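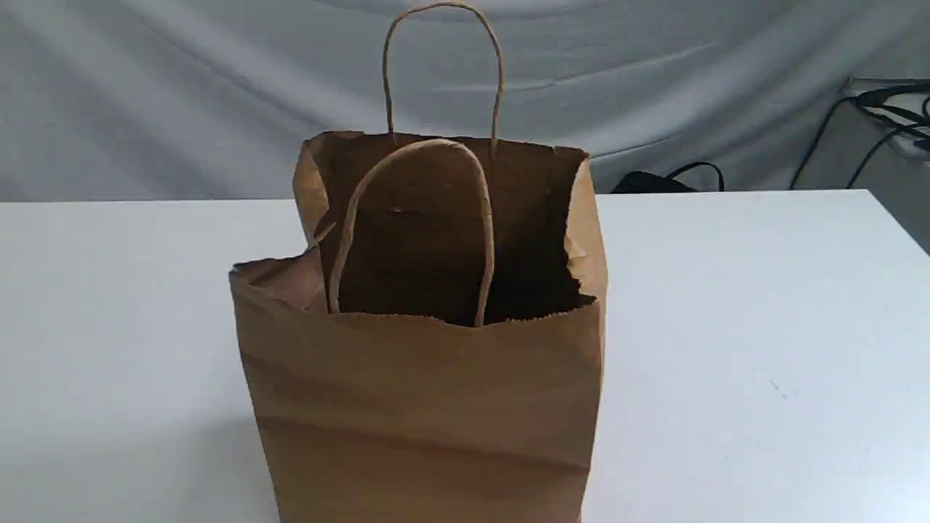
Plain brown bag, twisted handles, no print.

Paper carrier bags for the market stall: which handles?

Drerkix
March 17, 2026
Hello all. I sell dried herbs and tea on a small market, and until now I gave my customers whatever bags I had at home. For the summer season I would like to have one kind of bag only. I am thinking of the kraft ones with twisted paper handles, like in my photo. I like that they are plain, so I can put my own stamp on them. My question is about the handles. Do they hold when somebody buys three glass jars? I do not want to see jars on the pavement in July.

Pretus
Twisted handles are fine for jars if the bag is not too large. What breaks first, in my experience, is the place where the handle is glued to the wall. Look inside before you order a full box. There should be a strip of paper over the ends of the cord, glued well along its whole length. If you can lift the corner of this strip with your nail, choose another supplier.

Panasiuk
I do not agree so much. I used twisted handles for two seasons and changed to flat ones. The cord cuts into the fingers when the bag is heavy, and older customers complained to me about it. Flat handles look cheaper, this is true, but they are kinder to the hand and they also lie flat in the box. With the twisted ones you always have a few that stand up and catch on each other when you are in a hurry.

Drerkix
Thank you both. Panasiuk, did your flat handles never tear? I had some from a bakery and they came off on the way home, and there was only bread inside.

Panasiuk
A few tore, yes. Mostly when it was raining, but then the whole bag is soft and the handle is not guilty.

Cultent
For jars I would worry more about the bottom than the handles. Put a piece of card in it, cut a little smaller than the base. I cut mine from old boxes in the evening while I listen to the radio. Also do the stamping before you open the bag, when it is still folded. On an open bag the front wall gives way under your hand and the stamp comes out pale in the middle. I spoiled nine bags before I understood this.

Pretus
Card in the bottom is good advice. But to Panasiuk: a bag so heavy that it cuts the fingers is too full. I would give the customer 2 bags.

Panasiuk
And pay for two bags! My total for last year was 2,769 bags, so for me this is not a small thing. It depends on how much your customers buy, of course.

Drerkix
Most of them buy one jar and a packet of tea, so perhaps I was worrying about the wrong people. I will order a small quantity with twisted handles, check the glue strips as Pretus wrote, and keep card under the table for the big orders. Cultent, which ink do you use? Mine stays on the fingers even the next day.

Cultent
Water-based, made for paper. Let the bags lie separately overnight, do not put them in a pile. If it still comes off in the morning, you have too much ink on the pad.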